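The Tutine Option

The option on the novel expired at midnight in August, Pacific time, and Derek Pilkington had until then to deliver a signed attachment letter from an actor on the approved list. The approved list was Schedule C of the agreement. It ran to a page and a half. Most of the people on it had passed in writing, and their letters were in the folder marked Passed.

Pilkington handled business affairs for Chacko Pictures. He did not read the novels. He read the agreements under which the novels could be filmed, and he considered these to be better constructed. The novel in question was called Ultora and concerned a lighthouse, or a woman who had been raised in one. The coverage was unclear on this point. It had sold 4000 copies in hardcover, and the author lived above a pharmacy and returned calls promptly.

At 3 in the afternoon the agent for the last remaining name telephoned to say that her client would sign, subject to a change in paragraph 9.

"Paragraph 9 is the travel provision," Pilkington said.

"She wants the dog added."

He opened the document. Paragraph 9 provided for one companion, defined as a natural person. A dog could not be inserted under that definition without disturbing paragraph 14, which carried the companion's insurance by reference. He explained this. The agent said she would hold while he thought about it.

He thought about it for eleven minutes. The call stayed open. On her end somebody was using a stapler. 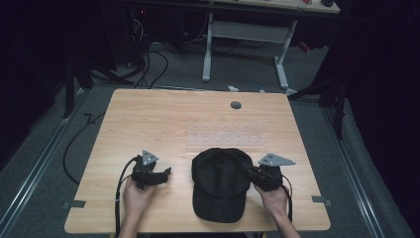 The solution was a new paragraph 9(b), in which the dog was classed as accompanied personal property with a rider for feeding. Insurance for personal property was already capped at 900 dollars per item. He asked whether the dog was worth more than that. The agent put the question to her client on another line and came back with the answer that the client found it offensive. He raised the cap and initialed the change.

The revised letter went out at 5:40. The studio's delivery system, Nuvex, accepted attachments up to 300 pages and rejected anything with a handwritten initial in the margin unless a second initial appeared beside it. The second initial had to come from the owner of the option, and the owner of the option was Tutine Holdings, a company with one director. The director was on a ferry.

Pilkington wrote to the ferry operator. He received an automatic reply about lost luggage. He then called the author, who had no standing in the matter, and told her where things were.

"Would it be so bad if it lapsed?" she asked.

"The rights would revert to you under paragraph 22."

"And then what?"

"Then you would have them."

She was quiet. He could hear the door chime of the pharmacy through her floor. She asked what the actor was like, and he said that he had no information on that, but that she had a dog and had been firm about it.

"There's a dog in the book," the author said. "They cut it from the script."

Pilkington had not known this. He wrote it on the back of Schedule C, under the names.

The director of Tutine came ashore at 10:15 and initialed the page on the hood of a parked car. Nuvex returned a receipt at 11:52. Pilkington printed it, filed it and switched off the lamp. Then he switched it on again, took the novel down from the shelf behind the printer, and looked for the dog. It came in on the second page, wet, carrying a glove.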